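Topic: Is the Tridix refurb deal worth it?

pinewhistle
Harkthorpe has Tridix refurb desktops at 130 each, and they claim a "919-point inspection." Anybody bought one? I do email, taxes and some photo sorting.

oldgutterball
919 points on a used office PC. Sure. I'd like to see the list. My guess is someone wipes the case and prints a sticker.

mlarkey
Bought two in January, both still running. You're paying for the warranty, and at that price I don't care what they call the inspection.

oldgutterball
Have you ever used the warranty? Read the part about shipping - you pay it both ways.

mlarkey
Fair, I haven't. Still beats 800 for a new one.

pinewhistle
Are the old office towers at least easy to fix?

tallow_st
Mostly. Standard memory, side comes off, room for your hands. Ask about the power supply though, some use odd connectors.

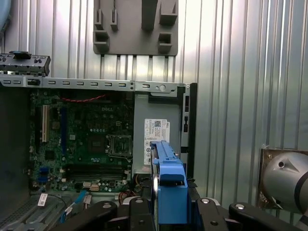
Harkthorpe, November 2019
Open tower, Dell board, no processor in the socket. Pickup only. Ask for Rasmus Kuusk.

oldgutterball
So the advice is buy a refurb, then buy parts for it. I'd hold off until Tridix shows that list.

pinewhistle
Emailed them. Will post if they answer.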